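The Serthorpe Protocol

Operators of the Drendus Demonstration Program are reminded that each task shall be shown by hand, and that no spoken instruction shall accompany it.

Stepan Nechyporuk had signed beneath that sentence in January. By Friday he had submitted 529 demonstrations, all accepted. His supervisor, Radu Chiriac, returned the next with a query: the operator had held the open gripper over one bag for 3 minutes – was this part of the task?

Nechyporuk replied in writing that his daughter used to choose first, and that he had been waiting.

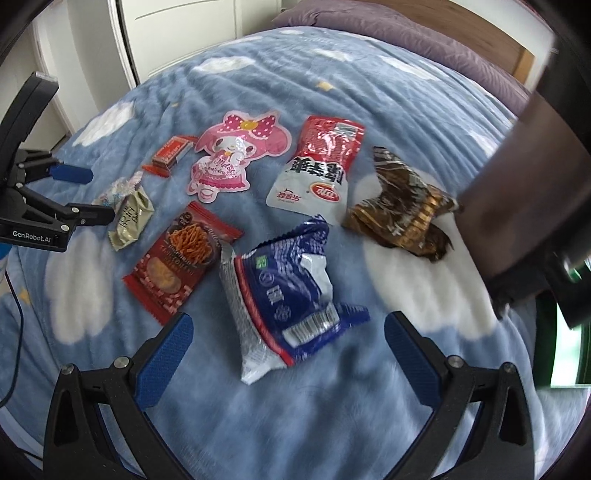
Serthorpe, January

The snacks lay on the cloud-printed blanket, the blue-and-silver bag between the open fingers. Chiriac reviewed the record twice. Under Disposition he entered: Accepted. The learner should know how to wait.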